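Club de robotique Drenby - Questions fréquentes

Avant de vous inscrire, lisez ceci. Les plaquettes de rentrée promettent beaucoup, cette page essaie d'en promettre moins.

Que fait-on au juste dans ce club ?

On apprend à un humanoïde à ranger un salon. Cette année, le sujet tient en une ligne : prendre un coussin de canapé et le poser à sa place. Les élèves pilotent d'abord, puis entraînent un modèle sur leurs propres essais. Si vous espériez des combats ou du football, le groupe Golline s'en occupe. 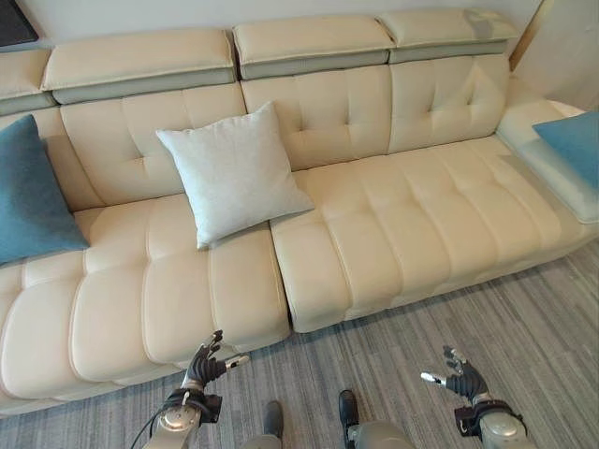 Loukia Pappas

Un coussin, c'est vraiment un sujet pour une année entière ?

Je me suis posé la même question et je ne suis toujours pas certaine de la réponse. Le tissu se déforme, les coins glissent, et un canapé en cuir capitonné n'offre aucune arête franche aux algorithmes de vision. Sur le papier, c'est donc un bon problème. Dans les faits, certains groupes passent de mars à juin à refaire la même saisie, et je ne crois pas que la trentième séance leur apprenne autant que la troisième.

Faut-il savoir programmer ?

Un peu de Python suffit. Méfiez-vous de ceux qui vous disent que rien n'est nécessaire : sans savoir lire une boucle, vous passerez vos soirées à regarder les autres.

Combien ça coûte ?

La cotisation est de 85 euros, à laquelle s'ajoute une caution de 300 euros pour les élèves qui pilotent. La caution est rendue en fin d'année, sauf casse par négligence. La définition de la négligence figure dans le règlement - lisez-la, elle est plus large qu'on ne le pense.

Comment se passe l'évaluation ?

Chaque groupe présente 128 essais enregistrés, réussis ou non. Un essai compte comme réussi quand le coussin tient seul à l'endroit demandé. L'an dernier, un groupe avait retiré ses échecs du fichier et affichait un score magnifique. On ne le refera pas. 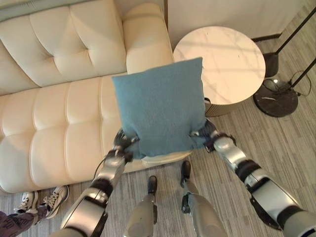
Peut-on travailler seul sur le robot ?

Il faut être deux au minimum : une personne aux commandes, une autre près de l'arrêt d'urgence. La règle vaut aussi pour les anciens.

Le club participe-t-il au concours Tefera ?

Oui, avec une seule équipe. Je reste réservée sur ce concours. Les salons y sont toujours rangés de la même façon, et un programme qui gagne là-bas peut échouer dès qu'on déplace un fauteuil. Cela dit, le dossier technique demandé est sérieux et les élèves progressent en le rédigeant.

Et le logiciel Isell, dont tout le monde parle ?

Nous l'utilisons pour rejouer les essais, rien de plus. Son mode de réglage automatique ne m'a pas convaincue et les réglages à la main restent la norme au club.

Quand ont lieu les séances ?

En soirée, à partir de 18 h 30. Les groupes sont limités à 30 élèves, tous niveaux confondus, et la liste d'attente avance lentement avant les vacances d'hiver.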